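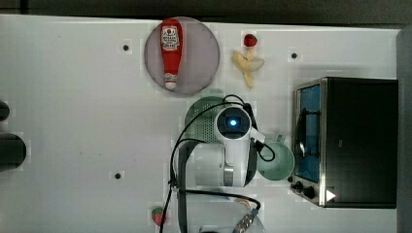
Falline
Turn-based resort management for desktop computers
Developed by Prantl. Published by Dusix.

Product Overview

Falline is a turn-based management game in which the player takes charge of a ski area in the mountain district of Hodstead. The player decides where lifts and trails are built, sets prices, hires staff and answers to the town council for the effect of each decision on the people who live in the valley. One turn represents one week. A full year includes the winter season, the spring thaw and a summer period in which most construction takes place.

The game is intended for players who enjoy planning at an unhurried pace. There is no time limit on a turn, and the game may be saved at any point, including during a council meeting.

The standard edition contains 34 scenarios and an open-ended mode. Scenarios may be played in any order, although new players are advised to begin with Lower Hodstead, which introduces the budget screen and the snow report in stages.

Playing a Season

Each week opens with the snow report. It lists expected snowfall by elevation, wind at the upper stations and the condition of every open trail. The player may then groom, close or reopen trails and assign crews before ending the turn. Visitors arrive according to the weather, the ticket price and the reputation of the resort. They choose trails on their own and will leave early if the lines at the lifts are too long.

Snowfall is calculated separately for each slope. A north-facing trail will keep its cover well into spring, while a trail of the same length on the other side of the ridge may need to be closed weeks earlier. The map can be shaded to show sun exposure by pressing Tab.

Money is handled through a single ledger. Loans from the Hodstead bank are available from the first turn and are repaid in fixed weekly amounts. A resort that misses four payments in a row is placed under supervision, and the player may not begin new construction until the debt has been brought up to date.

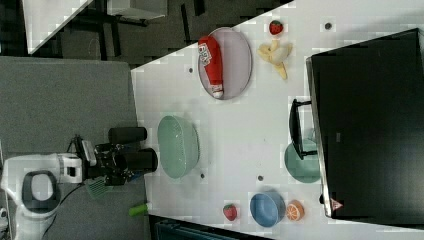
Green bowl at the end of the gripper, seen from above.

The Town Council

The council meets at the end of every season. Members vote on land use, road access and the number of beds the resort may offer. Their views change over time and depend in part on promises the player has made at earlier meetings. Promises are recorded in the council book, where they can be reviewed during any turn.

A permit that has been refused may be submitted again in the following season. The fee is charged each time. Players who prefer to focus on the mountain itself may turn the council off in the scenario settings; in that case all permits are granted automatically and the final score is reduced.

A Statement from the Design Team

"We wanted the summer to matter as much as the winter," says Aravind Alva, lead designer at Prantl. "In our early versions, people skipped through June with one key and came back when it snowed. We moved the construction rules, the council elections and the trail surveys into those weeks, and we kept adjusting them until testers stopped asking for a skip button."

Multiplayer

Falline supports shared play for up to 4 participants on one computer or over a network connection. Each participant manages a separate resort in the same valley. Visitors, bank credit and seasonal workers are drawn from a common pool, and participants may agree to sell a joint ticket. Joint ticket income is divided by lift use.

A network game may be paused and resumed later, provided that the participant who created it is present. Absent participants can be replaced by a computer-managed resort, which will continue with the prices and staffing last set. Open-ended mode is available in multiplayer. The bank supervision rule is not applied to network games.

Accessibility and Controls

All functions can be reached with a mouse or with a keyboard alone. Text may be enlarged in three steps. Trail difficulty is marked by shape as well as color, and the snow report can be read aloud by the voice supplied with the operating system. Camera motion at the start of each turn may be turned off under Display.

Controllers are supported for map movement and menus. Entering a resort name or a custom ticket price requires a keyboard. 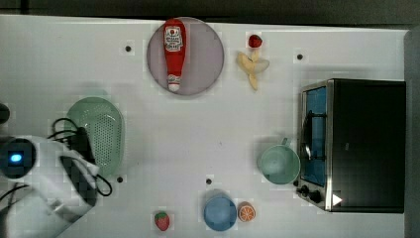

The scenario editor is included with every copy and opens from the main menu. It uses the same tools as the game, with additional controls for terrain height, tree cover and starting debt. Finished scenarios are saved as single files that can be passed to other players. Files made with the preview version of the editor must be opened and saved once before they will appear in the scenario list.

System Requirements

Processor: dual-core, 64-bit
Memory: 4 GB
Storage: 900 MB of free space
Display: 1280 by 720 or higher
Network: required for online multiplayer and for activation
Languages: English, German, French

Large valleys in open-ended mode may use more memory than the figure given above. Players with the minimum amount are advised to select the Small or Medium valley size.

Editions

The standard edition is supplied as a download and includes the game, the scenario editor and a manual in digital form. The boxed edition adds a printed manual and a folded map of Hodstead. Both editions contain the same game content, and saved games can be moved between them.

Educational licenses are available to schools and libraries. A license covers 30 computers at a single address and includes local network play. Applications should be made in writing to the Dusix licensing office and should state the name of the institution and the person responsible for installation.

Support and Returns

Technical support is provided by Dusix for all editions. Customers are asked to include the version number shown in the lower corner of the main menu and, where possible, a copy of the saved game concerned. Questions about scenarios made by other players should be sent to their authors.

Downloads may be returned within 30 days of purchase if the game has not been activated. Boxed copies should be returned to the place of purchase with the seal intact.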